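The laundry robot can wait another year

Opinion, by Sorcha MacLeish
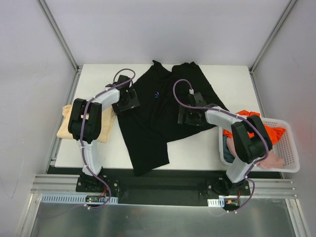

Every few months somebody offers to take the folding off our hands. The latest is a company called Clinen, which wants laundromats, motels and small care homes to rent a two-armed folding station called the Trillside. I went to a demonstration with a notebook and a fair bit of doubt, and I came home with both.

The pitch is a monthly fee, a 30-day trial and a promise that the thing will learn your linen. You get the table, the arms, the walls around it and a phone number to call. You don't get a person. Somebody still has to empty the dryer, bring the basket over and deal with whatever the arms give up on. When I asked who that would be, the salesman said "existing staff". I've been existing staff. I did four years in a motel laundry and I can tell you how much spare time we had.

Then there's the matter of what gets folded. Brochures for these machines love a small square towel. A real load has big dark tops with creases going every which way, collars that won't lie flat, and something soft and bulky at the bottom that nobody remembers washing. I'd want to see a full week of that, from my own dryers, before I signed anything. Clinen would only talk about "supported garments", and the list of those runs to nine. Fitted sheets aren't on it.

Dufour, the firm that handles the leasing, asks for a five-year term once the trial is over. Five years is a long time to be tied to a first model. Software updates are included, but new grippers are not, and I couldn't get a straight answer about what a replacement costs or how long you'd wait for one in February with the roads closed.

I'm not against the idea. Folding is hard on the shoulders and the pay has never matched it. My friend who runs the wash-and-fold in Aven would take a good machine tomorrow. She'd also like to know how many pieces it does in an hour, and that number isn't in the contract. Until it is, she should keep her money and put some of it toward a better table.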